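Fimer Desk Items Collection: Data Card

Version of 28 July 2018

Summary

The Fimer Desk Items Collection is a set of photographs and short text records on the subject of small writing supplies and the places where they are kept. It covers pencils, pens, markers, erasers and the holders, trays and cups used to store them on a desk or worktable. The collection was prepared by Stermont and is distributed for research and teaching.

Contents

The collection holds 783 records. Each record consists of one photograph, one line naming the main items, and a short note on how those items are arranged. Of these, 182 records show at least one item lying outside its holder. The remaining records show items that are stored, stacked or grouped.

Records are divided into 9 folders by type of surface and type of holder. Folder names are in lower case and contain no spaces. A plain text index in the top-level directory lists every record with its folder, its item line and its arrangement note.

Item names

Names in the item line follow a fixed word list, supplied in the file terms.txt. The list prefers everyday words. A holder is called a "pen holder" whatever it contains, and the words "cup" and "tray" are used only where the shape is plain. "Pencil" refers to a wood-cased pencil; mechanical pencils are listed separately. Where the kind of writing tool cannot be told from the visible part, the record uses "pen or marker" and no further detail is given.

Color is recorded for the outside of the item only. Ink color is not recorded, even where a cap or barrel suggests it.

Arrangement notes

Each note states whether an item is in a holder, on the surface, or held. Notes on direction (upright, leaning, flat) describe the item as it stands in the photograph. They do not state where the item came from or where it was placed next. Users who need before-and-after pairs should consult the Plusent supplement, which is distributed separately under its own terms.

A loose pencil is given the tag "surface", and the side of the holder on which it lies is entered as left, right, front or back from the viewer's position. Items that touch one another are tagged "contact". In the first release this tag was also applied to items that were merely close together – the error was corrected in November, and earlier copies of the index should be discarded. 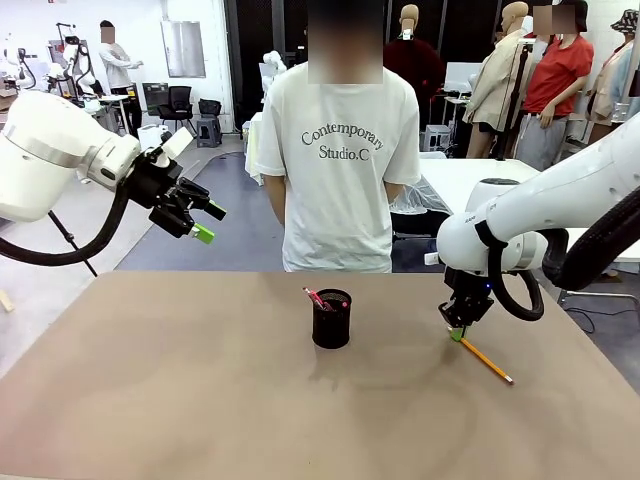 Holders are described by shape, color and, where it can be seen, construction. A black mesh cylinder is entered as "pen holder, round, mesh, black". The number of pens in a holder is left blank, as tools standing in a group often hide one another. Visible tip and barrel colors may be listed, separated by commas, with no order implied.

Surfaces

Tabletops are entered by general color. Smudges, scratches and worn areas are not treated as items and have no tag. Covered tables and bare tables are kept in the same folder.

Known limits

Pale pencils on pale surfaces are underrepresented. Erasers smaller than the end of a pencil were sometimes missed in the item line. The Fakir folder uses an older form of the arrangement note, with 5 fields in place of the current layout, and has to be converted before it is merged with the others. A conversion table is included in that folder.

Terms of use

The collection may be copied and used for noncommercial research and for classroom work. Changed versions must carry a different name and must include this card without alteration. Corrections to item names or arrangement notes should be sent to Stermont with the record number and the line in question. Accepted corrections are entered in the change log at the next release.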